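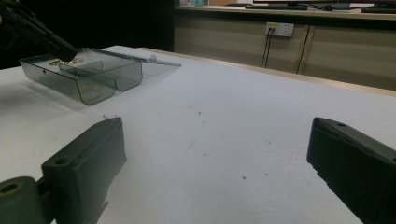

Tucson, 24/12/2025

Handheld grippers for jewelry sorting data: how many should we budget for?
posted by Priya Quintanilla

We're collecting demonstrations of small pick and place work, mostly chains and other little pieces going into a divided plastic box with a hinged lid. We have one pair of handheld grippers and I have to put in an equipment request for February. Prulano quoted us $600 per spare set of fingers, with 11 weeks' lead time. Do I ask for a second full pair or only for fingers? We also need a fixed arm eventually. Wide black fingers like ours feel clumsy on a thin chain.

Grudeo
Fingers first. We wore through 3 sets in our first season, and the lead time hurt us more than the price did. Ask whether they sell a narrow tip that fits the same mount. If so, get one set of each and try them on your thinnest chain before ordering more. I'd hold off on the arm until you know which tip you're keeping. Also put money down for a plain matte table cover. Ours was $55 and we swap it when it gets scuffed.

tablesaw_mike
just get two of everything

Plulenix
Depends on how many people collect at once. With one operator a second pair sits in a drawer. With two shifts you want it, because a dead pair stops everybody. Get the quote in writing with shipping on it. Ours didn't include shipping and I had to go back and ask for more.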